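Leave the High Ceiling Alone

Jaxon Morin

Every time an old building in Gralley gets turned into something new, the first thing people want to do is lower the ceiling. I have heard the case for it so often I could give it myself. It's cheaper to heat. It hides the pipes. It makes the place feel cozy. I think it is usually a mistake, and I would like to say why before the Perron Street hall goes the same way.

The plan posted in July calls for a flat dropped ceiling over the main room. The room would lose 7 feet of height and gain a grid of square panels with strip lights in them. I worked for three years under a ceiling like that at the Ollberg office. The panels stained, the lights buzzed, and by midafternoon everyone looked ill.

A white ceiling well above your head does a lot of work for free. It takes daylight from the windows and spreads it around, so you can leave the lamps off longer. It gives noise somewhere to go. If there are beams, they give your eye something to follow.

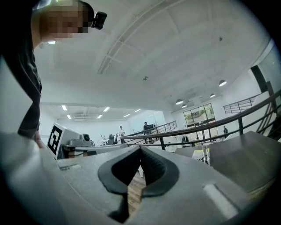 Lamps matter too. People say a high room is hard to light, and it is if you bolt everything to the ceiling. Hang the lamps down on cords and the light lands where people are working. Plain dome shades are fine. Use a bigger one over the main table and smaller ones toward the windows, where you need less help anyway.

The heating argument is the one I take seriously. Warm air rises, and in January that is money. But a slow ceiling fan pushes it back down, and you can buy a decent fan and have it wired for a lot less than the $3000 set aside just for the grid. Seal the windows first. Most of the draft in that hall comes in at knee level.

As for coziness, a wood floor and a good rug will get you most of the way. You can take up a rug if you don't like it. A dropped ceiling stays for thirty years.

The plans are at the Cakska library until the end of the month, with a comment sheet next to them. Mine says to keep the height and fix the windows.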